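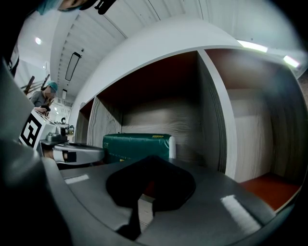
# Where does the stuff go? Sorting out the white cabinet

Storage and Small Spaces, second project
Group: Kaja Siliņa, Máté Veres, Ashwin Annamalai and me (Rasmus Priedītis)

## What we picked and why

The task was to take one piece of shared storage, find out how people use it, and change it without buying a new one. The other groups went for the big shelving downstairs. We took the white cabinet with two compartments in the Gretbridge workroom, mostly because all four of us had lost something in it at some point. I lost a tape measure in there in December and I still don't know which side it went into!

It's a simple thing. There's a thick curved top, a divider standing upright in the middle, and a space on each side. Look at the edge of the divider and you get these gray layers, a bit like woodgrain, which Kaja liked so much that she wanted to build our whole label design around them (we talked her out of it, sort of - the final labels are gray).

The thing we kept coming back to was the dark green padded case. It's the biggest soft item that lives in the cabinet and everybody uses what's in it, so it became our test object. If the case was easy to put back, we figured the layout was doing its job.

## How people were using it

We started with a sign-out sheet taped next to the cabinet. People wrote down what they took, which side it came from and which side they put it back on. By the end of the sheet we had 49 entries, and Ashwin typed them all up, for which he got free coffee from the rest of us.

The pattern was pretty clear. People took things from wherever they were and put them back on whichever side was nearer to where they were standing. A lot of entries just had a question mark in the "returned to" column. One person wrote "shelf??" and we never found out who.

I also asked Ivars Lepik, who runs the workroom, how it was meant to work. He told me soft cases were supposed to go on one side and loose tools on the other, and that there used to be a card explaining this. So there had been a system, but it was written down on something that fell off.

## What we tried

**Round one: labels only.** Máté made a label for each compartment, SOFT and HARD, big letters, gray card. Cheap and quick. It helped with the padded case straight away but it caused arguments about everything else. Is a roll of tape soft? Is a sketchbook hard? I thought yes to both and Kaja thought I was being difficult.

**Round two: labels by job.** We changed the words to CARRY OUT and USE HERE. Anything that leaves the room goes in the first, anything that stays goes in the second. The padded case is a carry-out thing, so its spot didn't change, and we could leave it alone while we moved the rest. This one got much better comments. Ivars said he'd stopped being asked where things were, and coming from him that's high praise.

**Round three: the depth problem.** Smaller items kept getting pushed to the back behind bigger ones. Máté cut two strips of scrap board, each 700 mm long, and we laid them along the floor of the compartments as a kind of stop line - big things behind, small things in front. We measured wrong the first time and one strip stuck out past the front, so it got trimmed with a hand saw in the hallway while I held the other end and complained.

We looked at the Lolden drawer inserts in the course library too, but they're made for shallow drawers and the case would have sat on top of them like a hat.

## What went okay and what didn't

The job labels worked best, and I'd start there if we did it over. The strips are useful but they slide. We used removable tape because we'd promised Ivars no screws, and it gives up after a while. Kaja wants to try a rubber mat under each strip. I think a heavier board would do it.

Our sign-out sheet had a weak spot as well. We only had people's word for where things went back, and I'm pretty sure some entries were filled in from memory at the end of the day (mine were, sorry Ashwin). We also didn't run a second sheet after round two, so "people like it more" is based on comments and on us being in the room a lot.

## Still to do

- Fix the strips so they stay put.
- Get the job labels printed on something tougher than card.
- Run the sign-out sheet again with the same columns and compare.
- Ask Ivars if the CARRY OUT side can have a hook for the padded case, or if that counts as a screw.
- Find my tape measure.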